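Search this blog
Type and press enter

Handover notes, part 4

I spent most of June on one question: does a policy trained on two arms do better if the demonstrations include bad handovers along with clean ones? Despina Ristić suggested it after reading my last post, and I had the Terness set sitting on disk, so I gave it a try.

The task is small. One arm holds a black puck, the other takes it. In the first set every demo was clean. In the second I added 13 where the receiving arm came in at a poor angle, backed off and tried again.
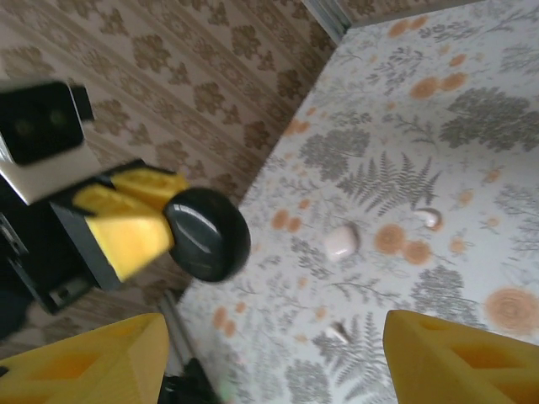
Wrist view, receiving fingers open, puck still with the other arm.

The wrist view does most of the work here. When I trained on the overhead view alone, the policy closed too early in 9 runs. With the wrist view added it went down to 4, and with the retry demos on top of that it was 3. I expected a bigger drop from the retries - the gain is there but I wouldn't put much weight on it yet.
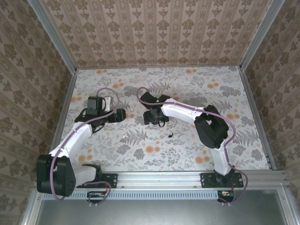 I also changed how the waiting arm is labeled. Before, I cut those stretches out to save training time, and the policy never learned to hold still. Now they stay in. Training is slower, but the arms get in each other's way less.

Next I want to repeat the whole thing on the Grastby backdrop and see if the numbers hold.

Comments

Pîrvu fan: Did you keep the same seed for both sets?

marlow_k: Would like to see the retry demos split by angle. Could be one bad angle doing all the damage.

Contact | Copyright Handover Notes | Back to top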